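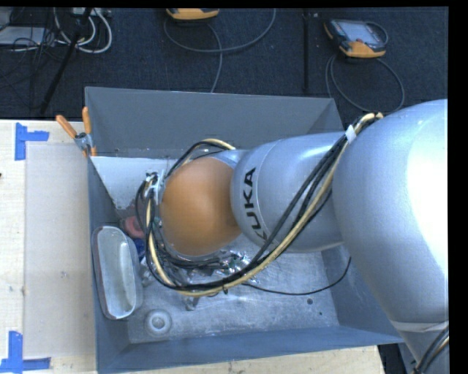
Sheet Metal Bins and Trays — Stindon workshop notes

Filed under: Workshop & Storage > Bins, Boxes, Trays

The open bins on the Stindon benches are folded from plain sheet and left unpainted. They hold small parts between sorting and packing. Mwangi Tanui drew up the current pattern in April, replacing an older tray with vertical sides. The notes on this page cover dimensions, finish and care. Stock number for the standard bin is 1441.

Dimensions
The standard bin is 600 mm long and 400 mm wide at the rim. The floor is smaller than the rim on both axes because the sides slope. Sloping sides let empty bins nest, and a stack takes up far less shelf than the old trays did.

Sides and rim
Walls are tall in relation to the floor area. The rim is a thin edge, deburred by hand. Check it with a gloved finger before a bin goes back into use. Any burr is taken off with a fine file, then the edge is wiped down.

Floor
The floor is bare metal and shows scuffs and streaks early in its life. Marks of this kind are cosmetic. A dent deep enough to trap a washer is a fault, and the bin should be set aside for flattening.

Bench surface
Bins stand directly on pale wooden tops. Lift them when moving — dragging scores the wood and turns up the lower fold. Hugo Aranda keeps felt strips for benches where bins are changed often. Strips are replaced when they harden.

Cleaning
Brush out dust and swarf first, then wipe with a damp cloth and dry at once. Scouring pads leave a pattern of fine scratches that holds dirt. Oil film comes off with warm water and a little washing-up liquid. Do not stack bins until the inside corners are dry.

Lighting
Bare metal throws back glare from overhead lamps, and small bright parts are hard to pick out against it. A diffuser over the lamp helps more than a weaker bulb. Matt grey liners were tried at the Grekard site and withdrawn — they slid about and collected grit underneath.

Labels
Labels go on the outside of a long wall, just under the rim, where they can still be read in a part-nested stack.

Page revised 28 September 2018

Tags: metal bins, bench storage, cleaning, Stindon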